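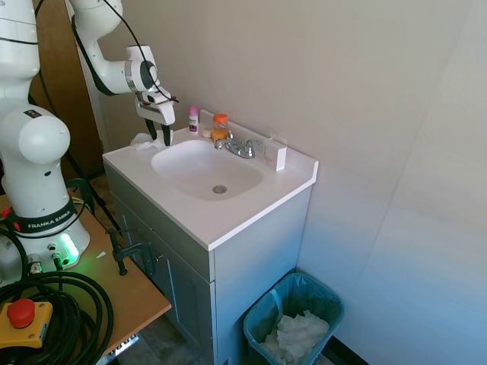
Equipment Plan and Budget for the Bathroom Tidying Cell
Rudton project group, final report, section 4

4.1 What we had to buy

The arm belongs to the department, so it does not appear in our budget. Everything else did. We started with $600 for the semester and a list of nine items, and we had to cut the list twice before it fit.

The largest line was the vanity. We wanted a real cabinet and basin instead of a mockup, so that reach and height would match a normal bathroom. A Skandico unit with the sink molded into the top came to less than half the price of a stone top. We did not pay for plumbing. The faucet is only there as an obstacle and as something to wipe around.

4.2 Table and mounting

The arm needs to reach the back corners of the counter from the side. We measured this before ordering anything and found that the table had to stand close to the cabinet. Clamps were cheaper than bolting to the floor and they let us move the table later. We bought ours from Pevberg - the first pair we priced elsewhere did not open wide enough for the table edge.

The emergency stop came with the arm. We had planned a separate stand for it and dropped that item in the first cut. It sits on the table with the spare cable coiled under it. A proper bracket should go back on the list next year, and so should a cable tray.

4.3 Consumables

We set aside $40 for objects and supplies: small bottles, jars, tissues, paper towels and bags for the trash can. This was too low. Paper towels ran out in November and we spent another $30 from the reserve. Groups doing wiping tasks should budget for them by the month.

4.4 Gripper fingers

Teoh quoted us for soft fingertips, but delivery would have been after our last lab session. We kept the standard two-finger gripper and left the quote in the appendix. Thin items lying flat on the counter are the main reason to order the tips early.

4.5 Not purchased

Second table, stop button stand, cable tray, soft fingertips. Prices are in Appendix B.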